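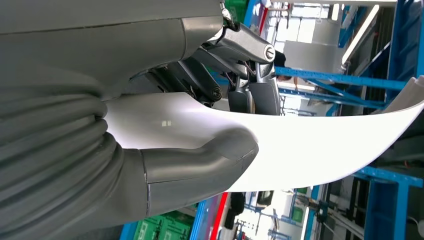 Encyclopedia > Food and drink > Preserved foods > Sauerkraut

Sauerkraut

Reading time: 5 minutes

Sauerkraut is finely cut cabbage that has been salted and left to ferment in its own juice. It has a sour taste and keeps for months in a cool place. The name is German and means "sour cabbage," but the food is made under many names across central and eastern Europe, and similar foods are found in much of Asia.

Cabbage is one of the cheapest vegetables to grow in a cool climate, and it ripens late. Before canning and refrigeration, fermenting was one of the few ways to have a green vegetable on the table in February.

Fermentation

No starter is needed. The bacteria that do the work are already on the cabbage leaves when it is picked. Salt draws water out of the shredded leaves and makes a brine, and the brine keeps air away from the cabbage. Most of the organisms that cause rot do poorly in salt water without air. Lactic acid bacteria do well in it.

The process runs in stages. In the first few days the main bacteria are of the genus Leuconostoc, which give off carbon dioxide along with acid. This is when the crock bubbles and sometimes overflows. As the acid builds up, these bacteria die back and are replaced by more acid-tolerant kinds, including Lactiplantibacillus plantarum. The later stage is quieter and produces most of the sourness. When the sugar in the cabbage is used up, fermentation stops.

Temperature matters a good deal. At cool room temperature the cabbage is usually ready in three to six weeks. In a warmer room it goes faster but tends to be softer, and the flavor is flatter. Near freezing it hardly ferments at all.

Salt

Salt is normally added at 2 to 2.5 percent of the weight of the cabbage. With too little salt the cabbage turns soft and may spoil. With too much, the wrong organisms take over, and the kraut may turn pink from the growth of yeasts. Uneven salting can cause both faults in the same crock.

Plain salt is preferred. Table salt with an anti-caking agent is safe but can make the brine cloudy.

Preparation

White winter cabbage is the usual choice. Heads should be firm and heavy for their size. The outer leaves are taken off and the core is either cut out or shredded with the rest. Some makers let the heads stand for a day or two after picking, which wilts them slightly and makes them easier to cut without breaking.

The cabbage is sliced into thin strips with a knife, a mandoline or a kraut board, a long plank with blades set across it at an angle. The strips are mixed with salt by hand and packed into a container in layers. Each layer is pressed or pounded until juice rises over it. A plate or board is set on top with a weight to hold everything under the brine.

Traditional containers are stoneware crocks and wooden barrels. Many crocks have a water-filled groove around the rim, so that gas can leave and air cannot get in. Glass jars are common for small batches.

A thin white film may form on the surface. This is usually a harmless yeast and can be skimmed off. Fuzzy or colored mold is a different matter, and most food safety guides advise throwing the batch out.

Regional forms

In Germany, sauerkraut is commonly cooked with juniper berries, onion and lard or goose fat, and served with pork. Bavarian versions are often sweeter and may include caraway. In Alsace it is the base of choucroute garnie, a dish of kraut cooked in white wine with sausages and salted meats.

Polish kapusta kiszona often has grated carrot in it and is used in bigos and as a filling for pierogi. Russian versions may include cranberries or apple slices. In the Balkans and Romania, whole heads are fermented in barrels, and the leaves are used for cabbage rolls. The brine is also drunk on its own.

The hill village of Troviditz is known locally for a coarse kraut made with quarters of cabbage layered between the shredded leaves. The quarters are taken out first and eaten raw with oil, and the shredded part is kept for soup. A related kind from the Erden valley uses dill stalks and a piece of horseradish root, which is said to keep the cabbage crisp.

Sauerkraut at sea

Long voyages in the 1700s often led to scurvy, caused by a lack of vitamin C. Sauerkraut holds part of the vitamin found in fresh cabbage and could be stored in casks for months, so several navies tried it as a ration. It was later displaced by citrus juice, which took up less room.

Commercial production

Factory kraut is fermented in large tanks that may hold many tons. The cabbage is cored and shredded by machine, salted on a belt and leveled in the tank, then covered with plastic sheeting weighed down by water or brine. Fermented kraut can stay in the tank until it is needed for packing.

Most canned and jarred sauerkraut is heated, which ends fermentation and kills the bacteria. Kraut sold chilled in bags or tubs is often unheated. Some makers, among them the small Grindier works, sell both kinds under the same label and mark the unheated one "raw."

Nutrition

Sauerkraut is low in calories and contains fiber, vitamin C and vitamin K. It is high in sodium, though rinsing removes part of the salt along with some of the vitamins. Unheated kraut contains live bacteria. It also contains histamine, and people who are sensitive to it may need to avoid fermented cabbage.

Storage

Finished kraut keeps best just above freezing and under its brine. Once a jar is opened it should be refrigerated and taken out with a clean fork. It can be frozen, but the texture softens.

Last revised 10 December 2022

Related articles

Brine
Cabbage rolls
Caraway
Kimchi
Lactic acid bacteria
Pickled cucumber
Stoneware crocks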